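Boas,

Respondo por baixo, que a mensagem já vai longa.

> Em novembro, Takeshi Kudo escreveu:
>
> Proponho que a lista adote o protocolo Sugiyama para o treino de sutura: pontos separados, espaçamento regular, fio escuro em todos os exercícios. Já temos 3019 exercícios registados na folha comum e acho que chega para decidir. O tecido da Nomeck parece-me bom para todos os níveis. Alguém se opõe?

Takeshi, oponho-me, pelo menos por agora.

A folha comum tem 3019 linhas, sim, mas metade não diz que tecido foi usado nem quem atou o nó. Na versão que a Utanen me mandou são 3882, e ainda ninguém me explicou a diferença. Enquanto não soubermos o que estamos a somar, não vejo como tirar daí uma regra.

Também não me convence a ideia de avaliar o espaçamento por fotografias. Vejam estas quatro e digam-me se davam a mesma nota às quatro:

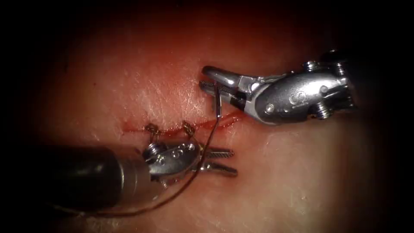
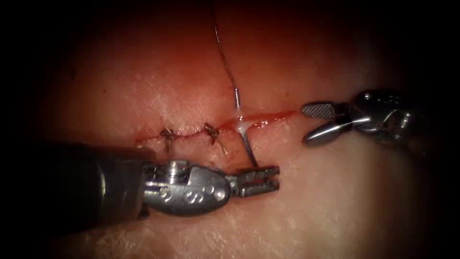
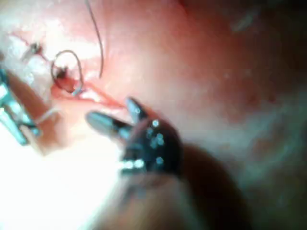
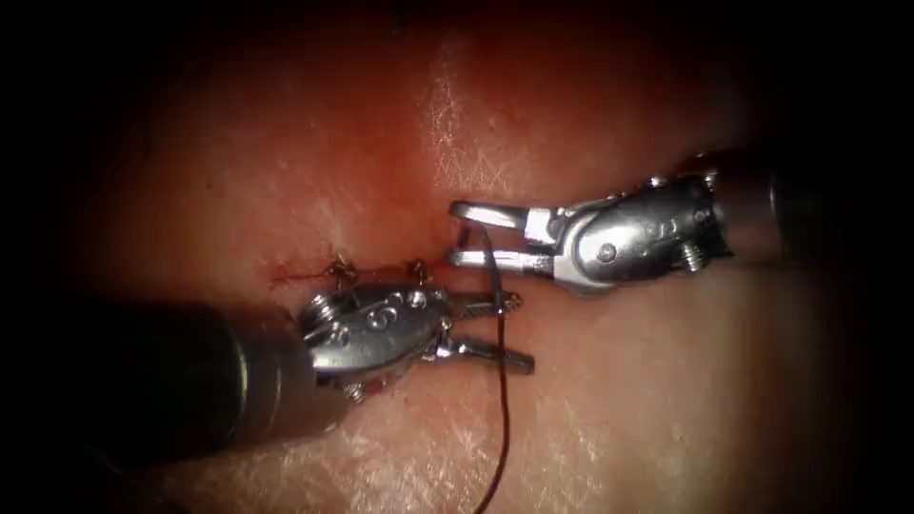
## O que me incomoda

Na segunda há dois nós feitos e o terceiro ponto a meio. Entre os nós os bordos estão juntos; à direita do segundo continuam afastados. Até aqui tudo bem, dá para discutir. Na primeira temos o corte e a agulha curva nas pinças, e para o espaçamento isso vale zero. A terceira é tão de perto que eu não me atrevia a medir fosse o que fosse.

Depois, a cor do fio. Escreves "fio escuro em todos os exercícios", mas na terceira vê-se uma ponta curta de fio branco. Se a regra é para cumprir, alguém que a verifique antes de a folha ser fechada.

Quanto ao tecido, a quarta mostra uma superfície cheia de vincos finos. Num principiante isso pode baralhar a leitura dos bordos – ou talvez não, mas gostava de ver a comparação com o da Brurnex antes de dizermos que serve para todos os níveis.

## O que eu aceitava

- Separar 40 exercícios completos, do primeiro ponto ao corte do último fio, e dar-lhes nota às cegas.
- Dois avaliadores por exercício, sem falarem um com o outro.
- Deixar o protocolo Sugiyama como sugestão até lá.

E por favor não arredondem para "cerca de 3000 casos" no resumo. Exercício e caso são coisas diferentes.

Se alguém tiver a folha antiga da Utanen, mande-ma em privado.

Abraço a todos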